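Newborn screening for rare metabolic disorders is judged mostly by its sensitivity. If a program finds every affected infant in a birth year, it is called a success. I think this measure leaves out the part of the process where most of the avoidable harm now occurs: the interval between a positive screen and a confirmed diagnosis.
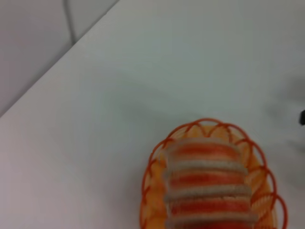
Areti Economou
Contributing writer, metabolic medicine

Take medium-chain acyl-CoA dehydrogenase deficiency, or MCADD. An affected infant cannot break down certain fats for energy and is at risk during a long fast. The advice to parents is simple – feed often, and go to a hospital if the baby will not eat. The advice has to arrive early to be of use.

Suppose a laboratory screens 4000 infants and flags 8 of them. If 2 prove to have the disorder, the other six families have still spent days waking a healthy newborn on a schedule. How many days depends on courier routes, clinic hours and who answers the phone. None of these appear in a sensitivity figure.

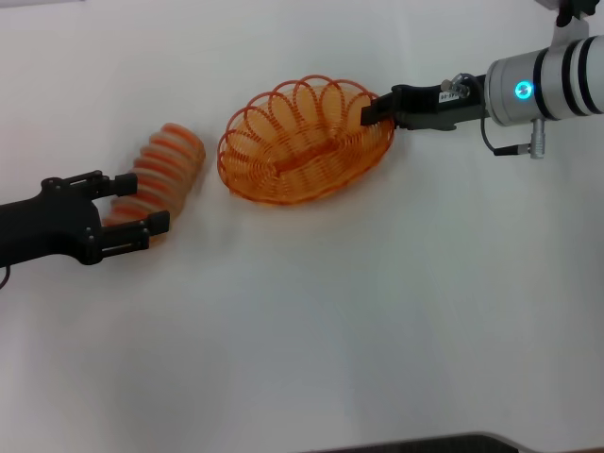 Orange wire basket on a white table.

My colleague Sorin Căpraru holds that a lower cutoff is always the safer choice. I disagree. A lower cutoff adds families to the same queue, and unless the confirmatory laboratory gains staff, the affected infants wait longer too. Second-tier DNA testing on the original blood spot helps, but it can miss rare variants and should not replace the acylcarnitine profile.

Programs should publish the median time from first report to final result, along with the longest. A parent called in October should not still be waiting in November for a laboratory to return a call.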